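Dredilell Athletic to Open Zaltska Park Training Ground in July

DREDILELL – Dredilell Athletic Football Club will open its new training ground at Zaltska Park in July, in time for the first day of preseason. The first team, the reserve side and all youth age groups will train at the same site for the first time since the club gave up its old grounds on the river road.

The site has four full-size pitches. Two are natural grass and two are artificial, with floodlights on the artificial pitches so that youth sessions can run through the winter evenings. The main building houses changing rooms, a treatment room, a gym, a classroom and a kit room with its own laundry. A small covered stand beside the first grass pitch will be used for reserve and youth matches.

First-team players report on a Tuesday morning at 9:30 a.m. for fitness testing. Youth squads join the following week. The club will play two preseason friendlies at Zaltska Park before moving back to the stadium for the remainder of the warm-up schedule. Opponents and kickoff times will be listed on the club website once both visiting clubs have confirmed.

"We have been training in three different places, and on some weeks the players found out the night before which one it would be," said Lorraine Tautahi, the club's director of football. "The coaches lost time to driving and to moving goals and cones from one field to another. Now they can plan a month of sessions and know the pitch will be there."

Tautahi said the move would also change how young players are brought into the senior squad. Under the old arrangement, a youth player called up to train with the first team had to travel across town and often missed the session with his or her own age group. From this season, the senior and under-18 squads will train on neighboring pitches on most mornings, and coaches will be able to move players between the groups during a session.

The club has set out a new weekly schedule to go with the site. The first team trains in the morning, the women's team and the under-18s share the late morning and early afternoon, and the younger age groups have the artificial pitches from 4:30 p.m. Goalkeepers from all squads will have one joint session a week. Match analysis meetings, which used to be held in a hospitality room at the stadium, move to the classroom. 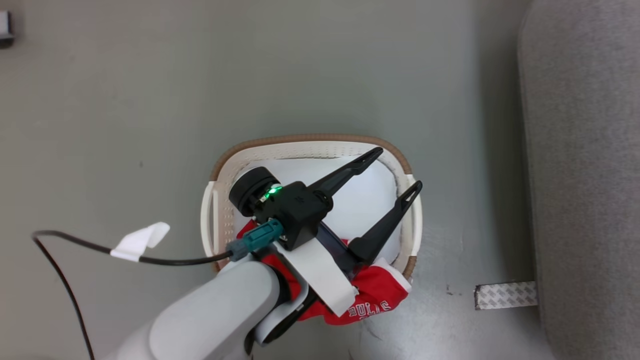
Grass on the two natural pitches was sown last year and has had a full growing season. The ground staff have asked that neither pitch be used for more than one session a day until the fall. The second grass pitch has been marked to the same dimensions as the stadium pitch, and the first team will use it for set-piece work and for the final session before home matches.

Zolon, the club's shirt sponsor, has extended its agreement to cover the new site and will have its name on the covered stand. The company's name will also appear on training wear for all squads, including the youth teams. Financial terms were not disclosed. Catering at the main building will be run by Pană, which already operates the food stands on the east side of the stadium. The players' dining room will serve breakfast and lunch on training days, and a counter facing the youth pitches will be open to parents on weekday evenings and on match days.

Supporters will be able to watch one first-team session a month from the covered stand, beginning with an open session during the second week of preseason. The stand and the grass bank next to it hold 1,000 people between them. Admission is free, but tickets must be reserved through the club website. Season ticket holders can reserve two days before general release. Players will sign autographs at the fence after the open session for those who wish to stay.

Season ticket prices for the coming season are unchanged – an adult ticket in the covered sections remains on sale at the ticket office and online. Holders who want to keep their seats should renew before the end of preseason, when unclaimed seats will be offered to the waiting list. The ticket office is open on weekdays and until kickoff on match days.

The club is still working on the transfer side of the summer. Tautahi said the coaching staff had asked for a left back and a second striker, and that talks on both positions were under way. "We would like them here for the first session, but we will not rush a signing to meet a date," she said. Two players whose contracts ended this spring have been invited to train with the squad during preseason while they look at their options.

Parking at Zaltska Park is limited on weekday evenings. Parents dropping off youth players should use the north entrance and leave the south gate clear for team buses. Bike racks are next to the main building.

Reporters who would like to attend the opening session should contact the Dredilell Athletic press office to request accreditation. Interviews with players and coaches will be held in the classroom after training ends.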